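Le tri des bijoux, dimanche matin – galerie

Bon, les photos du rangement, enfin. Plusieurs d'entre vous les réclamaient depuis la dernière vente, les voici en vrac ou presque. Légendes écrites vite, entre deux trains, soyez indulgents. Pour ceux qui arrivent : Clanovach, c'est notre petit dépôt-vente de bijoux fantaisie, ouvert quatre mois par an, et en juillet on vide tout, on trie, on étiquette, on remet en vitrine.

Cette année gros arrivage, le fonds Benedetti : une boutique qui fermait, tout le stock d'arrière-salle, des sachets, des boîtes de biscuits, des enveloppes avec des prix au crayon dessus. 636 lignes dans le cahier une fois tout noté (merci Morfudd pour l'écriture lisible, pas comme l'an dernier).

La règle n'a pas changé. Les bracelets d'un côté, les colliers de l'autre, les boucles sur les cartons. Ce qui est cassé va au bocal, on récupère les perles. Et on ne démêle PAS en tirant, on pose à plat et on prend son temps.

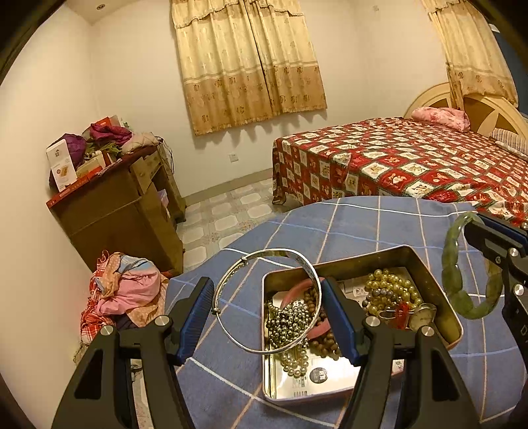
Efa Rees
Responsable du tri et des vitrines, Clanovach

Le jonc argenté et la boîte dorée. Partie basse toute fine et unie, bande plus large gravée en haut, deux petits nœuds coulissants enroulés. Mon préféré du lot, je le dis tout de suite.

À droite, le bracelet vert translucide, grosses pierres ovales aplaties. Il a plu à tout le monde. Verre, résine, pierre – pas tranché, donc sur l'étiquette on met « vert translucide » et basta.

Dans la boîte, le tas de perles gris argenté, bien emmêlé. À faire en dernier, avec un café et de la patience. Les perles plus grosses, couleur champagne pâle, juste à côté : à ne pas mélanger avec les autres, merci.

Le jonc rose saumon, derrière le tas. Trois personnes l'ont déjà réservé « pour voir ». On ne réserve pas, on vient à l'ouverture.

Le rang de perles de bois, brun mat. Très simple, se vend toujours bien l'été, allez comprendre. Passer un chiffon sec et c'est tout, surtout pas de cire, on a déjà donné.

Perles jaune-vert enroulées, avec des grises dedans. Question d'Aled Howells par mail : un seul collier ou deux ? Je penche pour deux. À vérifier au démêlage, les fermoirs diront.

La nappe bleue à grands carreaux, pour ceux qui demandent chaque année : non elle n'est pas à vendre. Elle sert au tri et à rien d'autre. Les perles s'y voient bien, elles roulent moins que sur la table nue.

Quelques notes pratiques tant que j'y suis.

Étiquettes : format Zusico, le petit, avec le fil blanc. Le grand modèle s'accroche dans les chaînes et on passe l'après-midi à le défaire. Il en reste 1 000 dans le tiroir du bas, inutile d'en racheter. Écrire au stylo fin, pas au feutre, ça bave.

Prix : les joncs à 18 euros pièce, sauf ceux qui sont gravés, à voir avec moi. Les bracelets de perles, c'est Tomos Parri qui décide, il a le cahier des années précédantes. Les colliers en bois au même prix que l'été dernier, on ne touche à rien.

Démêlage : une aiguille à bout rond, une bonne lampe, et on commence par le fermoir quand on le trouve. Un peu de talc sur les chaînes fines si vraiment ça bloque. Jamais sur les perles, ça se met dans les trous et on n'en sort plus.

Nettoyage : chiffon doux pour le métal argenté. Rien de mouillé sur les fils, ils gonflent et puis ils lâchent. Eifion Skyrme a proposé de renfiler les bracelets fatigués, déposez-les dans la coupelle près de la caisse avec un petit mot dessus – longueur du poignet si vous la connaissez, sinon tant pis, il fera au standard.

Boîtes : on garde toutes les boîtes en métal, même un peu cabossées. Elles repartent en vitrine avec des broches dedans et c'est souvent la boîte que les gens veulent acheter. Réponse : non. Enfin, ça dépend de la boîte.

Les fermoirs de rechange sont chez Cidurari, la commande est passée, j'attend la confirmation. Mousquetons et anneaux, en argenté et en doré. Si quelqu'un passe devant avant moi qu'il demande au comptoir.

Reste à faire : les boucles d'oreilles dépareillées, les broches, et le sachet marqué « divers » que personne ne veut ouvrir. Ceux qui sont libres, à partir de 10 h, entrée par la cour. Apportez vos lunettes.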